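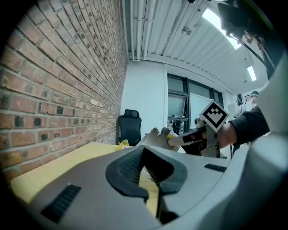

One Sindwood gripper up close, with the second in hand at right.

Review: the Sindwood hand-held gripper kit for two-arm demonstrations

We wanted to know if demonstrations recorded by hand could replace the ones we record by driving the robot remotely. The idea has been going around for a while. A person holds a pair of grippers, does the task, and the cameras and tracking record enough to train a policy that runs on a real pair of arms. The robot can stay switched off the whole time. Sindwood sells a kit built for this, and we used it for two months on tabletop tasks with small items, trays and packaging.

This review covers the hardware, the recording software (Nirnby, sold with the kit) and what came out at the other end when we trained on the data.

What you get

The kit has a left and a right gripper, a camera on each, a camera for the operator's head, marker pieces for the tracking, and a license for Nirnby. There is a printed guide, but the version online is better. Mounting, calibration and the first usable recording took us one afternoon. Most of that was calibration, and most of the calibration was repeating a step that the printed guide has in the wrong order.

The grippers are solid. The pads hold on to thin things better than I expected, and the trigger has a firm return that you stop noticing after a while. Weight is the main complaint. Ainhoa Vidal did the largest share of the recording and her wrists were sore by the end of each session in the first week. She moved to shorter sessions with a break between them and that mostly fixed it. I would plan for that from the start, and I would rotate people.

The lenses on the gripper cameras are very wide. Straight lines bend, and a large part of each image is the gripper itself. That looks wasteful when you first open a recording. For training it is fine, and the fixed view of the pads seems to help the policy judge when to close. Keep the lenses clean. We lost a morning of recording to a thumbprint.

Recording

Nirnby runs on a laptop and does the job. You start and stop each take with a button press, name the task, and it writes synchronized video and gripper positions. A light tells you when tracking is good. When tracking drops during a take, the software marks the take and carries on, so you find out later. I would like a sound. Edem Essien wrote a small script that beeps, and after that we threw away far fewer takes.

Marker tracking is the part to be careful with. It works well when the markers face the head camera and gets worse when one hand crosses over the other. Tasks where both hands work close together, such as holding a tray still and taking something out of it, are the ones where 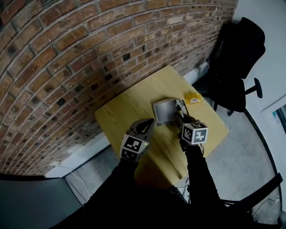
you need to think about how the operator stands. We had people keep their elbows out and look at the work with their whole head instead of only their eyes. It feels odd for the first few takes. Da-eun Cha taped a line on the floor for new operators to stand behind and that did more for tracking quality than anything in the guide.

Lighting mattered less than I feared. Background mattered a little more. Policies trained on recordings from a single room did worse when we moved the arms to the other end of the building, as you would expect. Change the room, the table and the clutter from the beginning, even if it slows you down.

The training result

Now the part most people will want. We collected 4,000 takes with the kit. For comparison we had 2,000 takes of the same tasks recorded earlier by remote control of the arms. We trained the same policy on each set, using the Ostrowski recipe with the default settings, and ran both on the same pair of arms.

On picking up small items and moving them to a tray, the hand-held data gave the better policy. It moved faster and had fewer of the long pauses that remote-control data tends to teach. When we cut the hand-held set down to the same size as the other one, the gap shrank and the hand-held policy was still ahead. Simone Aguiar ran those trials without being told which policy was loaded, so I trust the comparison.

On anything that needed force, the result went the other way. Pressing a lid down, or pulling on something that resists, came out worse with the hand-held data. The person holding the grippers feels the resistance and adjusts, and none of that is in the recording. The policy sees a hand that stops at the right place and has no idea why. The arms then push too hard or too little.

Packages fell in the middle. Flat ones are hard to get a pad under, and people find small tricks for it that the arms can't always copy.

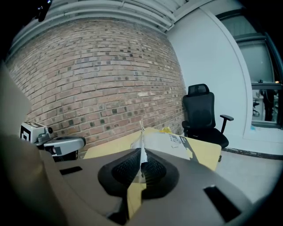
Yellow cardboard package with a shipping label, just beyond the gripper pads.

The reach problem is real too. A person will lean, turn at the hips and come at an object from an angle that the arms can't get to. Nirnby has a filter that checks each take against a model of your robot and drops the ones it can't follow. Use it early. We ran it only at the end and lost more takes than I would like. Uchenna Ogundipe now runs it after every session and shows the operators their rejected takes, and the rejection rate has come down.

Compared with the Flillotmont kit

We borrowed a Flillotmont set on a Tuesday and had it for the rest of that week, so this is a short comparison. It is lighter and the trigger is nicer. The tracking does without markers, which makes setup quicker, and in our room it drifted during long takes – enough that we had to cut them short. For one-handed tasks I would be happy with either. For two hands I prefer the Sindwood because the position of one gripper relative to the other stayed reliable.

Problems

The pads wear, and replacement pads took a long time to arrive. Order spares with the kit. The cable strain relief on the left gripper came loose and we fixed it with a zip tie. Nirnby crashed when the disk was nearly full and took the current take with it. An update is supposed to address that and I haven't tested it.

Should you buy it

If your tasks are mostly picking, placing and handing things from one side to the other, yes. The time saved on recording paid for the kit in our case, and new people learn it much faster than they learn remote control. If your tasks depend on force, keep the remote setup and use the kit alongside it. We are trying a mix of both sets next, starting with the lid task.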